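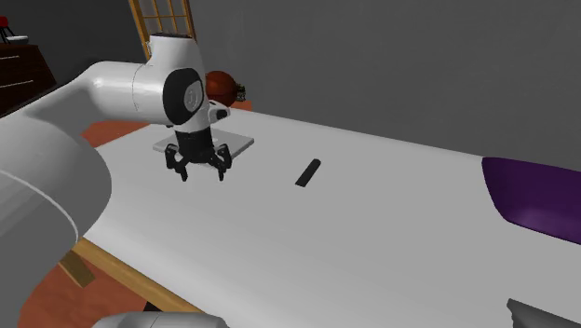
How long should a household wait before replacing a water filter?

Until the water tastes bad or the flow drops, says Emiliano Ponce, who serviced filters for Grosudex for 3 years and now argues that most people change them far too often.

I went to see him in Rivas expecting to be talked out of my own habit, which is to change the cartridge whenever the little light tells me to. I came away half persuaded, and that half gets smaller each time I read my notes.

Ponce's case begins with the light. "It's a timer," he said. "It doesn't know what went through the pipe. You go away for a month, it counts the month." On the models he worked on, he told me, the timer was set when the unit left the plant and nothing a customer did at the sink changed it.

Fair enough. A timer is a crude tool. But a crude tool that goes off early may still be safer than waiting for a bad taste, and plenty of the things people buy a filter to remove have no taste at all. I put this to him.

"What are you filtering for?" he said. "Ask ten people on your street. They'll say 'chemicals.' Which ones? If you don't know, then the taste is the only thing you're really paying for."

It is a good line, and he has clearly used it before. It also skips past anyone with lead in an old service pipe, and he granted as much when I pushed. "Fine. Those people should get the water tested and follow the label. I'm talking about everybody else."

Everybody else is a large group to be so sure about. His evidence is a notebook of 534 service calls, in which he wrote down the age of each cartridge and what the owner thought of the water. Very few of them complained, he said, even with cartridges well past the date. I asked whether he had tested any of that water.

"With what? They gave me a wrench."

So the notebook records what people said while a man stood in their kitchen. I don't doubt he wrote it down with care. I do doubt that it shows what he wants it to show.

Valeriano Montes, who sells the Dromano line from a shop on the other side of town, was no more convincing in the opposite direction. A cartridge costs 40 dollars at his counter, and he would like you to buy one every season. "It's cheap for peace of mind," he told me. When I asked what happens inside a cartridge in its fourth month, he handed me a leaflet. The leaflet said performance may vary.

Ponce laughed when I described this. He does not hate the shops, he said, and he still has a filter at home — a Pisholm under the sink, last changed in June. He plans to leave it until the flow slows down. I asked if his family minded.

"They drink it," he said. "Ask me again next year."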